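I have now opened the same drawer 464 times. I know this because the software keeps a tally in the corner of the screen, in a cheerful green font, as if I were winning something.

The job, for anyone who joined after November: I wear the headset and the gloves, the robot copies my arms and hands, and everything we do together gets saved so that it can one day do it without me. We call ours Orov. The task list comes from the Grostmont people and is made up entirely of things I've been doing badly in my own kitchen for years. Open a drawer. Take out the bottle. Put it on the table. Close the drawer, which everybody forgets, me included.

I was told it would feel like having a second body. It feels more like wearing oven mitts while looking through somebody else's glasses. There's a small delay between my hand and Orov's, and in that gap I get to think about my choices. 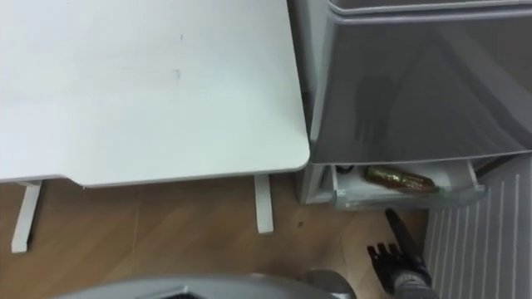 Low drawers are the worst. At home I bend my knees, grab the thing and stand up, and I've never once thought about where my thumb goes. Through the headset I think about nothing else. Come in too steep and the fingertips hit the front lip. Come in too flat and the wrist gets there before the fingers do. My first good run took 11 minutes, and I was so pleased that I threw both arms in the air -- so Orov did too, and that was the end of the good run.

We throw out a lot. If I hesitate for more than 5 seconds, the run gets flagged, the theory being that a robot trained on my dithering will learn to dither. Fair enough. I'd still like it on record that some of my dithering is planning.

The other thing I've picked up is that you have to be boring. Early on I tried to be clever and came at the bottle from a different side every time. The person who wrote the Kadodport notes (which I should have read first, and which are taped to the back of the door) asks for variety in where the object sits and very little in how you reach for it. So now I shuffle the bottle and keep my elbow dull. My shoulder has opinions about this by four in the afternoon.

Shelves are kinder. Things sit in plain view, you can come in from the front, and the hand can wait nearby with its fingers open while I work out which way is left. 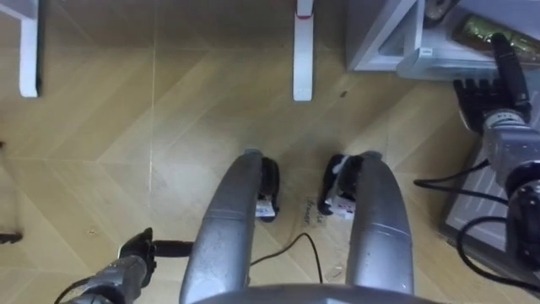
*Right hand by the shelf unit, seen from the head camera.*

Next up is the Munasinghe set, 100 runs with two hands, one holding the door and the other reaching in. I tried it on my own fridge last night for practice and dropped the mustard.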